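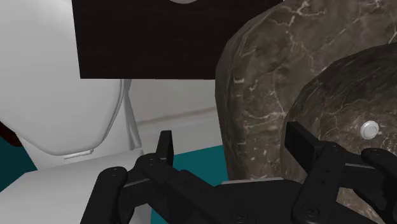 Caderno 2, página 155

22 de março de 2023

Concluiu-se esta manhã a segunda série de ensaios em simulação do projeto Teltavora, dedicada à aproximação da garra em espaços sanitários apertados. O ambiente de renderização foi o mesmo da série anterior, com a louça branca à esquerda, os volumes de mármore castanho à direita e o pequeno botão branco redondo na face do volume da frente. Nenhuma alteração foi feita à geometria. Mudaram apenas a política de controlo e a forma de registar os desvios.

A série compreendeu 80 episódios. Cada um parte de uma posição inicial sorteada dentro de um volume fixo e termina quando a ponta do dedo direito toca no botão, quando há contacto com outra superfície ou quando se esgota o tempo. Dos 80, foram anulados 2, por falha de arranque do simulador. Ficaram registados como nulos e não como insucessos, conforme o protocolo aprovado em julho, que esta equipa se comprometeu a não reinterpretar a meio do trabalho.

O ponto que mais ocupou a manhã foi a oclusão. Com a câmara montada no punho, os dedos tapam uma parte considerável daquilo que interessa ver. O dedo direito esconde a porção inferior do mármore da frente, e o botão fica logo acima da almofada da ponta, um pouco para a direita. Basta uma pequena rotação do punho para que a almofada o cubra. A política anterior tratava o desaparecimento do botão como perda do alvo e recuava. A nova conserva a última estimativa de posição durante um intervalo curto e prossegue a aproximação com velocidade reduzida. Os recuos desnecessários diminuíram de forma clara nas curvas de trajetória, embora a análise por episódio ainda esteja por fazer e não convenha escrever mais do que isto.

Surgiu, em contrapartida, uma dificuldade que a primeira série não mostrava. Quando a estimativa conservada está errada, o braço insiste no erro com toda a tranquilidade e encosta o dedo ao mármore ao lado do botão. São casos em que o recuo antigo, por muito que atrasasse, protegia o contacto. Anotei no registo comum a proposta de condicionar a conservação da estimativa à confiança do último fotograma em que o botão foi visto. A proposta será discutida antes da próxima série e não deve ser introduzida de forma avulsa por quem estiver ao computador.

Quanto às texturas, mantém-se a reserva já expressa neste caderno. Os veios claros do mármore ramificam-se por toda a superfície polida e o detetor confunde por vezes o cruzamento de dois veios com o rebordo do botão. O mármore de trás, mais alto e com o mesmo padrão, agrava o problema quando ocupa boa parte do campo de visão. Foi sugerido substituir a textura por uma cor lisa. Opus-me, e mantenho a oposição - o propósito destes ensaios é precisamente medir o comportamento perante superfícies pouco cooperantes, e uma cena simplificada daria um número melhor e uma informação pior. A cor lisa poderá servir de condição de controlo, devidamente identificada como tal.

A parede clara e o pavimento verde-azulado não levantaram dificuldades. O painel com textura de madeira, ao cimo, também não, salvo num conjunto de episódios em que a segmentação o fundiu com o mármore de trás. Os tons são próximos e a fronteira entre os dois depende muito da iluminação escolhida no simulador. Separei esses episódios numa pasta própria, com a designação Carrasco, para que possam ser revistos sem contaminar a contagem principal.

À tarde houve reunião com o grupo Soltau, que mantém a biblioteca de modelos. Ficou assente que a louça sanitária receberá uma malha de colisão mais fina. A atual é demasiado grosseira na zona arredondada superior e acusa contactos quando o dedo esquerdo passa ainda afastado da superfície visível. Esta correção obrigará a repetir uma parte dos ensaios, com prejuízo do calendário. Pareceu-me preferível aceitá-lo desde já. O grupo pediu a lista dos episódios afetados, que seguirá amanhã, acompanhada das posições iniciais e das sementes aleatórias correspondentes.

Discutiu-se ainda se o contacto com a louça deve contar como insucesso quando o botão é premido a seguir. O protocolo diz que sim. Houve quem considerasse a regra severa, e a objeção ficou em ata. A regra mantém-se.

Sobre a transferência para o braço físico, nada ficou decidido. O módulo Ilness, que faz a conversão das trajetórias, continua a arredondar os ângulos do punho de um modo que não está documentado, e sem essa documentação não assinarei o pedido de utilização da bancada. Escrevi nesse sentido aos responsáveis pelo módulo ao fim do dia.

Pendentes para amanhã: rever a pasta Carrasco; completar a tabela de desvios angulares; confirmar se os episódios nulos arrancaram com a mesma versão do simulador que os restantes; enviar a lista ao grupo Soltau. A cópia de segurança dos registos foi feita às dezoito horas e verificada.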